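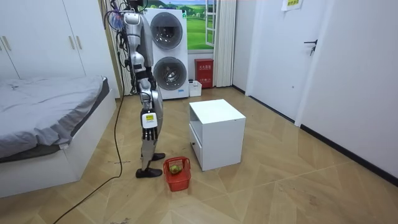

Figure 3. Start pose in the bedroom set at Plindside, with the basket on the floor between the robot and the drawer cabinet.

4.2 Picking things up off the floor

Floor pickups were the part of this project I kept putting off. Tables are easy on a humanoid (well, easier!), but the moment you ask it to reach something at foot level, the legs, the waist and both arms all want a say in the answer, and our old controller let them argue. Figure 3 shows how we set the task up. The robot stands upright, the basket goes down in front of its feet with one piece of green fruit in it, and the white cabinet is just beyond. The instruction is a single sentence, "put the fruit in the drawer," and everything after that is up to the policy.

We trained two versions. The first, which I'll call the split policy, plans the crouch and the reach separately. The second is Lerketti, our whole-body policy from Section 3, and it outputs leg, waist and arm targets together at every step. Both saw the same 2031 teleoperated demonstrations, all collected in September in this one room, and both get the head camera as their main input.

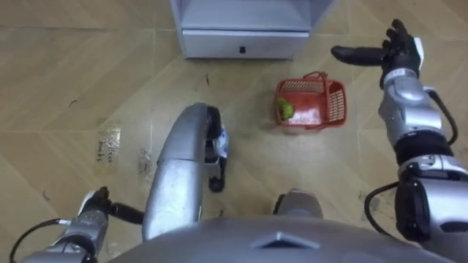
Figure 4. Head camera view over the basket. The left hand is low, the right is open beside the basket, and the legs take up the middle of the image.

I want to spend a minute on Figure 4, as it explains a lot of our trouble. When the robot looks down, a good chunk of what it sees is itself. A shiny leg shell sits right in the middle, and the basket ends up between that leg and the right hand. The split policy had a bad habit of treating the leg as clutter and steering the hand wide around it. We tried masking the body out with the Kutasura renderer, which helped in simulation and did very little on the real robot (I lost a week to this). What worked better was leaving the body in and feeding the joint angles alongside the image, so the network could work out which silver thing was which.

The other headache is contact. A light plastic basket doesn't stay put when a finger catches it, and our demonstrations mostly show it standing up straight.
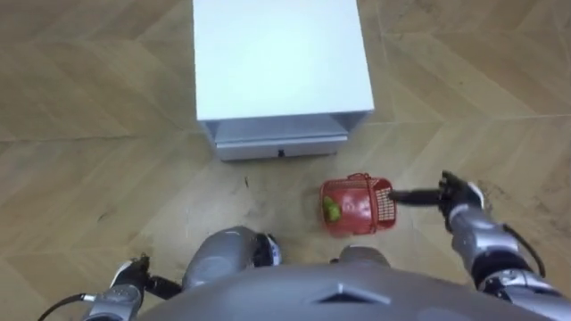

With the basket over on its side, the opening no longer faces up, so a grasp from above makes no sense and the hand has to come in from a new direction. We scored these cases separately. Out of 13 tipped-basket trials, Lerketti got the fruit out in 11 and the split policy managed 2. I was surprised by the size of that gap, and I'd be careful with it, given the small number of trials and the single room. We repeat the comparison with the Malinowski gripper in Section 4.3.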